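Help wanted on the shop floor at Bomus, Coetzee Street

Part-time shelf filler and general tidier-upper, early mornings and some evenings

I run Bomus, the small supermarket at the Tallell end of Coetzee Street, and I need another pair of hands. We're a proper little food shop: juice, sauces, rice, lentils, biscuits, a veg delivery every morning, and far more kinds of pickle than the space really allows. At the last stocktake we had 1,094 different lines in a shop you can cross in a dozen strides, so keeping it all straight is a job in itself, and at the moment it's mostly me doing it before breakfast.

The work is 18 hours a week to begin with. Mornings start at 6am, when the Alell van drops off the dry goods and the cartons, and evenings finish at 9pm once the shelves have been faced up. Facing up, if you've not done shop work before, means pulling everything to the front with the label looking at the customer. Pouches are the fiddly ones - they slump, they lean on their neighbours, and if you pick one up in a hurry the next two come with it. Cartons are a doddle by comparison.

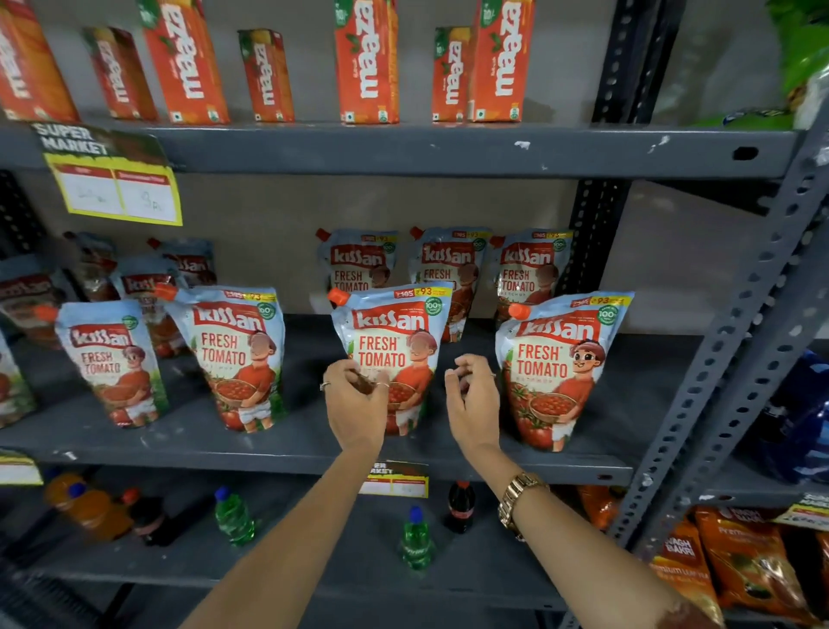

Do I need to have worked in a shop before?
I'd much rather have someone neat and cheerful with no experience than someone who's done ten years of it and can't stand it any more, so please don't let that put you off.

Most of your time will go on filling and straightening, checking dates and moving the older stock forward. You'll also be swapping shelf tags when prices change, and I'm fussy about those (I've had to give away too many discounts over an old tag left up by mistake!). There's sweeping and wiping down too, flattening boxes for the recycling, and the odd spell on the till when we get a queue. The heaviest sacks come in on a trolley and we lift them between two of us.

You'll need to be 18 or over, able to get here for six in the morning, and happy being on your feet. A bit of Hindi or Gujarati is lovely to have with some of our regulars, but plenty of us get by on smiling and pointing.

Pay is weekly, with 3 paid training shifts before either of us decides anything. You get staff discount from your first day and as much tea as you can drink - the kettle is in the stockroom and the biscuits are usually open. I'd like someone in place by July, when half the street seems to want cold drinks at once.

To apply, pop in any time after 10am and ask for the manager, or leave a note at the till with your name, a phone number and the hours you can do. No CV needed. A few lines about yourself will do fine, and I'll ring everybody back either way.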